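Zweiarmzelle: Schutzstopp am rechten Arm, aber nur mit Greifer

Kamlesh Rajput
Wir haben zwei kleine Arme an einem gemeinsamen Tisch, Steuerung über Nadar. Seit Montag bleibt der rechte Arm mitten in der Abwärtsbewegung mit Schutzstopp stehen, Meldung "Gelenk 5, Kommunikation verloren". Der linke läuft normal weiter, und das macht mir Sorgen, weil er den stehenden Arm nicht als Hindernis kennt. Vorige Woche hat er ihn am Handgelenk gestreift. Es ist nichts kaputtgegangen.

Ohne Greifer tritt der Fehler nicht auf. Mit Greifer kommt er nach mehr als 700 Zyklen oder auch schon nach ein paar Minuten.

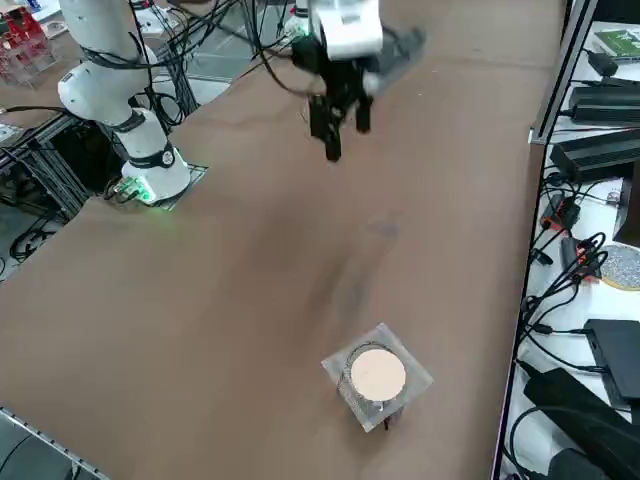

Die Kabel führen wir außen am Arm entlang, befestigt mit Klettband. Firmware habe ich neu aufgespielt, Netzteil getauscht, keine Änderung. Woran kann das liegen?

Lotte Groen
Hatte ich auch mal, war bei mir das Netzteil. Kauf gleich ein ordentliches.

Inmaculada Barrios
Netzteil hat er ja schon getauscht. Ich tippe auf das Greiferkabel. Wenn es außen liegt und zu kurz gebunden ist, zieht es am Stecker, sobald sich das Handgelenk um 90 Grad dreht. Zum Prüfen: Anlage stromlos machen, Klettband am Handgelenk lösen, eine größere Schlaufe legen und dann mit reduzierter Geschwindigkeit laufen lassen. Bleibt der Fehler weg, Kabel trotzdem ersetzen. Die Adern brechen meist direkt hinter dem Stecker, von außen sieht man das nicht.

Wichtiger finde ich das andere. Beide Arme müssen zusammen anhalten. Bei uns in Jutholm hängen beide an einem gemeinsamen Sicherheitskreis, ein Stopp an einem Arm nimmt den anderen mit. Bis das bei dir so verdrahtet ist, würde ich nur einen Arm zur Zeit fahren und niemanden an den Tisch lassen.

Kamlesh Rajput
Danke, Schlaufe ist jetzt größer, seit heute Mittag kein Stopp mehr. Ersatzkabel ist bestellt. Der linke Arm bleibt aus, bis der Sicherheitskreis umgebaut ist.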